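Care of Metal Storage Bins
Veldale Workshop Services

Metal bins should be emptied and inspected each April. Sweep out grit before washing, as it scratches the walls. Wash with warm water and mild dish soap, then dry the corners and folds with a cotton cloth. Flaking coating should be removed with 200-grit paper and finished with 400-grit before repainting. 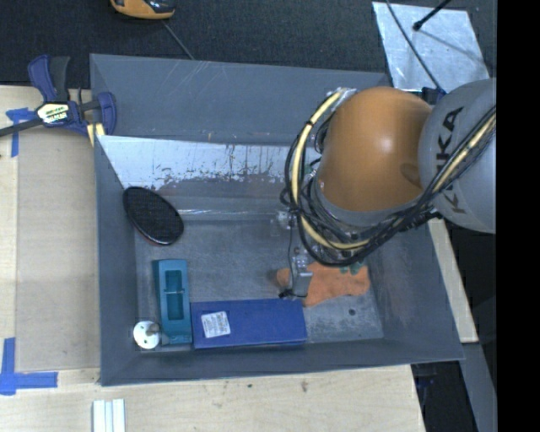 Allow 2 coats of metal paint to dry fully before the bin is returned to use. Fabric items should be kept off worn areas until the work is complete. Questions may be directed to Raimonds Navickas, extension 1625.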